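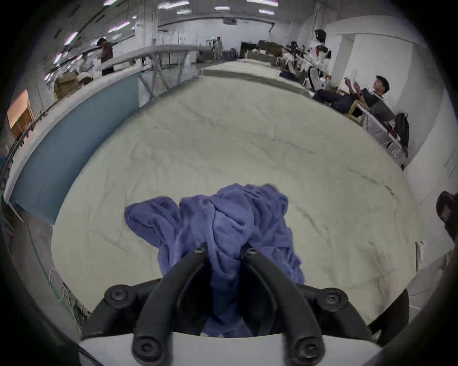 Amândio Torres: Sorry but you do not need a table that size to fold a sweater. I've done mine on top of the dryer for years and they come out fine.

knitpile: Amândio, a sweater, sure. I had 119 pieces to get through before the Plumcombe clothing swap and my dryer top holds maybe a phone and a box of fabric softener sheets. I'm sticking with the long table!

My actual question was about the cloth though. Do you folks leave one on while you fold or go bare? With the cloth on, soft knits stay where I put them, which I love, but then the cloth creases up too and I'm smoothing two things at once (and grumbling).

petodville_pam: Cloth on, always. Mine's an old cotton bedspread. Pull it tight and clip it under the table with those cheap picnic clips, 50 cents each at the dollar bins in Petodville. Changed my whole afternoon.

Lourenço Louro: Bare table for me. Knits grab onto cotton, and when you slide the body over to bring the sleeve in, the cloth comes along for the ride. I get straighter edges on a plain surface. Wipe it down first, obviously.

petodville_pam: They only come along for the ride if you don't clip it, Lourenço.

Lourenço Louro: I clipped it. It still bunched. Agree to disagree.

knitpile: OK I'm going to try the clips before I give up on it. Other thing I'm stuck on is the blue-purple ones, anything soft that gets balled up in the bin. When I grab one from the middle it turns into a sausage and I can't find the neck.
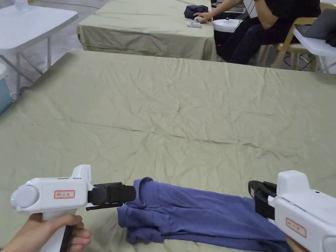
So what I've been doing is taking hold at both ends and pulling out sideways a little, then feeling along for the hem. Once I have the hem I flip the thing open toward me and the sleeves mostly sort themselves out. It's slow, maybe a minute apiece on the bad ones, and I'd love to get that down.

Amândio Torres: Shake it. Pick it up by the shoulders, one good snap, lay it down. Five seconds.

knitpile: But I can't find the shoulders, that's my whole problem lol

bastos_laundry: Look for the tag! If there's a neck tag you can feel it through the fabric even when it's all twisted. Used to fold at the Kilbridge thrift store, some 200 shirts on a busy morning, and the tag was how we all did it. Tagless ones I'd go for the cuffs.

petodville_pam: Ooh the tag is smart. And please don't snap hand knits, Amândio, you'll stretch the shoulders out.

Amândio Torres: Mine are from a store. They'll live.

knitpile: Tag first, cuffs second, clips on the table. I've got another two bins to do tomorrow so I'll report back. Pam, do the clips fit a thick tabletop or only the thin folding kind?

petodville_pam: Up to an inch and a half or so. Measure before you buy.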